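드라마 <부레룸> 촬영지 공개 행사 방문기

11월에 드라마 <부레룸>의 세트 공개 행사에 다녀왔다. 제작사 미르카닉이 종영에 맞춰 연 행사로, 한 회 입장 인원은 45명이었다. 홍보 문구는 "주인공의 여행을 그대로 따라 걷는다"였는데, 입구에서 받은 동선표를 보니 걷는 구간은 세트 4개가 전부였다.

드라마는 코르시카 바스티아에서 민박을 하는 남녀의 이야기다. 방영 내내 100% 현지 촬영처럼 홍보했지만 안내 직원 설명으로는 실내 장면 대부분을 국내에서 찍었다고 한다. 그럴 수 있다. 다만 항구가 보이던 2층 창문 뒤가 합판 벽인 걸 보고 나니 그 유명한 고백 장면을 다시 볼 마음이 좀 줄었다.

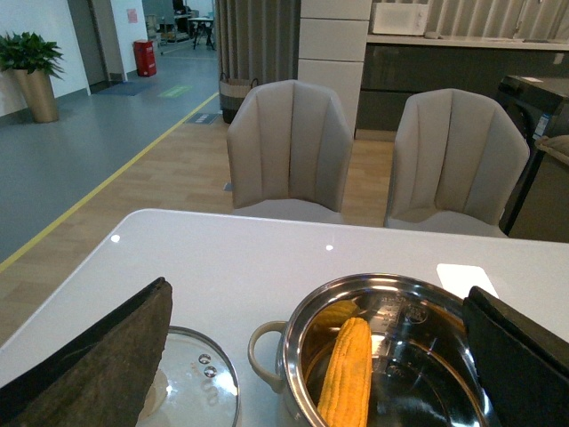 흰 테이블 위의 냄비와 유리 뚜껑

17회 편집에 대한 질문도 나왔다. 두 사람이 왜 갑자기 화해했느냐는 것이었는데, 답은 "시청자의 상상에 맡겼다"였다. 나는 분량 조절에 실패했다고 본다. 앞 회까지 전화도 안 받던 사람들이 광고 한 번 지나고 웃으며 저녁을 먹는다. 같이 간 친구는 그 회를 제일 좋아해서 이 문제로는 끝내 합의를 못 봤다.

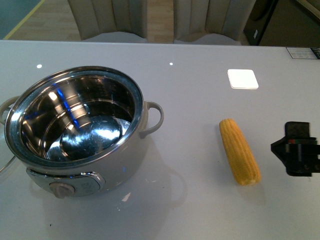 안쪽에 둥근 스테인리스 판이 놓인 냄비

기념품 코너는 대본집과 엽서가 거의 다였다. 대본집은 방송에서 잘린 대사가 들어 있다기에 샀는데, 집에 와서 펴 보니 추가된 부분은 대부분 지문이었다. 음악은 예외다. 출구 쪽에서 밴드 미탈의 삽입곡을 전곡 틀어 놓았고, 방송에서 늘 대사에 묻히던 후반부 기타를 제대로 들었다. 의자가 있었으면 더 오래 들었을 것이다.

시즌 2 이야기는 예상대로 "논의 중"이었다. 입장은 오후 2시 회차가 그나마 한산하다고 한다. 팬이라면 말리지는 않겠지만 바스티아를 기대하고 갈 곳은 못 된다.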